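Sultico Station Handover Set: README

Summary
Wrist-camera recordings from the Taltport packing site, made while part of the bench work moved from hand packing to robot grippers. The set holds 1,007 episodes from 2 stations.

What changed for staff
Packers on the converted stations no longer lift items from the trays. They load trays, clear stops and label failed grasps. Labeling takes about 20 minutes per shift and is paid as bench time. Theano Liapis wrote the job sheets; Mitiku Araya trained the first eight operators.

Grip pads are covered in small raised squares. Operators check the pads and the screws on the finger brackets at shift start — Tuesday checks also include the cables.
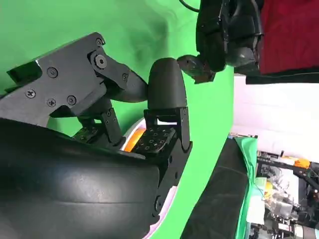 Known limits
- The fingers and housing hide part of the object in many views.
- Stop reasons were entered by hand, and wording differs between operators.
- No audio. Staff names are removed from the logs.

Contact
Trinh Huỳnh (data), Emil Kuster (stations)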